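Week 6 notes – mooring lines, and why the boring bits matter

Hi all. I've typed these up from my own scribbles, so they follow the lecture loosely and wander where I wandered. Bring them along on Saturday, when we go through the worked problem on the whiteboard. If you missed last week (berthing energy and hull contact), you can still follow most of this, but do go back and read it before the assignment.

## What a mooring line is really doing

A ship alongside is never still. Wind shoves it, the current leans on it, passing traffic sucks it forward and then pushes it back, and all day long the tide and the cargo are changing how high it sits against the wharf. The lines have to hold it in place while letting it go up and down. Those two jobs pull against each other, and nearly everything in this week's material comes out of that.

Quick refresher on the names, which I'll use without stopping from here on:

- **Head and stern lines** run out from the ends of the ship. They help in both directions but they're not brilliant at either.
- **Breast lines** run more or less square to the ship's side and hold it in against the wharf.
- **Springs** run nearly parallel to the ship and stop it surging forward and aft.

Somebody always asks why we don't just use head and stern lines for everything, and it's a good question! A line only resists movement along its own length. Pull at an angle and you only get part of its strength where you want it. A line at 60 degrees to the direction of the load gives you half of its tension in that direction, and the other half isn't hiding anywhere useful.

Same goes for the vertical angle. If the deck is high and the bollard is close, your breast line is mostly pulling *down*. We like to keep that angle under 30 degrees or so where the wharf layout lets us. Older wharves often don't, and then you're into longer leads or different bollards.

## Stretch

This is the part people skim, so please don't.

Picture two lines doing the same job side by side. One is steel wire, the other is nylon. The ship moves out by a hand's width. The wire hardly stretches at all before it's carrying a serious load, and the nylon just shrugs. So who's holding the ship? The wire, nearly all of it, until it parts – and then the nylon gets the lot in one hit.

The rule that comes out of this is simple enough to write on your hand: **lines doing the same job should be the same material, the same size and close to the same length.** Length matters because a short line is stiffer than a long one of the same stuff. Double the length and you halve the stiffness.

For the class problem we're using the made-up-to-be-awkward berth at Bahrami Wharf, where the forward breast lines go to bollards at very different distances. Work out the share each one carries before you do anything else. Most of the marks are there.

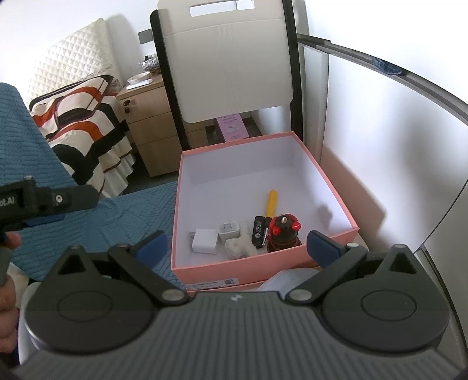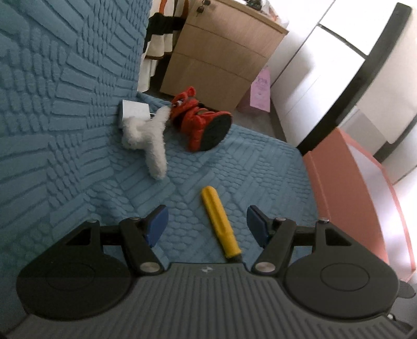 *Gripper with blue finger pads, both photos*

## Fibre types, in plain words

**Nylon** stretches a lot and soaks up shock nicely. It loses some strength when it's wet, and it stores a frightening amount of energy when it's loaded up. More on that below.

**Polyester** is the sensible middle child. Less stretch than nylon, good in the wet, good against wear. If you don't know what to pick and the berth is sheltered, start your thinking here.

**Polypropylene** is light and it floats, so small boat crews like it. It's weaker for its size and the sun is hard on it.

**High modulus fibres** are the modern fancy ones. Very strong, very light, hardly any stretch. Crews love them because two people can carry what used to need a winch and a fair bit of swearing. You often see them with a **tail**, a shorter length of stretchy rope joined on the end to put some give back in.

The tail is a favourite exam topic of mine (consider that a hint). It's cheap, it's replaceable, and it changes how the whole system behaves.

## Winches and brakes

The line is only one part of the chain. There's the winch brake, the fairlead, the line, the tail, the bollard and the concrete the bollard is bolted into. Something in there will go first if you overload it, and a good designer gets to choose which.

We want it to be the brake. A brake set to slip below the breaking load of the line lets out a bit of rope, the load drops, and somebody walks over and fixes it. A brake wound up tight by someone keen with a length of pipe can hold past the point where the rope lets go.

Things that mess with brake holding:

1. Rust or oil on the drum.
2. Reeling the line on the wrong way round, so that it pulls against the brake's good direction.
3. Too many layers on the tension side of a split drum. One layer is what you're after.

The Rolico deck winch in your reading pack is a split drum type. Have a look at the side view and work out which part of the drum is storage and which is working. The Stomex one is undivided, and I'd like a few lines in your logbook on what changes because of that.

## Snap-back

I get a bit serious for this bit.

When a stretched line parts, all that stored energy has to go somewhere, and it goes into the broken ends. They come back faster than you can see, let alone step out of the way of. Around a fairlead or a pedestal the end can whip in an arc, so a spot that looks well off to the side may be right in its path.

Painted zones on a deck used to be the standard answer. The trouble is that people read the unpainted parts as safe, and they may not be. Treat the whole mooring deck as a danger area while lines are under load. Low-stretch ropes can snap back too, especially with a nylon tail on the end, so don't let anyone tell you the new stuff has fixed it.

## Practice numbers

Have a go at these before Saturday. Answers in kilonewtons, please, and show your angles.

- A ship at Bahrami Wharf sees a steady offshore wind load of 500 kN. It's held by 3 breast lines, all the same material and length, each leading square to the ship with a vertical angle of 23 degrees. Find the tension in each.
- Now make one of those lines half as long as the others, same angle. Find the new tensions. Which line worries you?
- The bollards are rated at 2,000 kN each. Does that help? Write me one sentence on why or why not.

Ignore fender friction for all of these. We'll put it back in next week, when we also start on the Ultico quick-release hooks and what happens to the load when you let one line go before the others. Read the hooks chapter first – it's short, and the diagrams are better than mine.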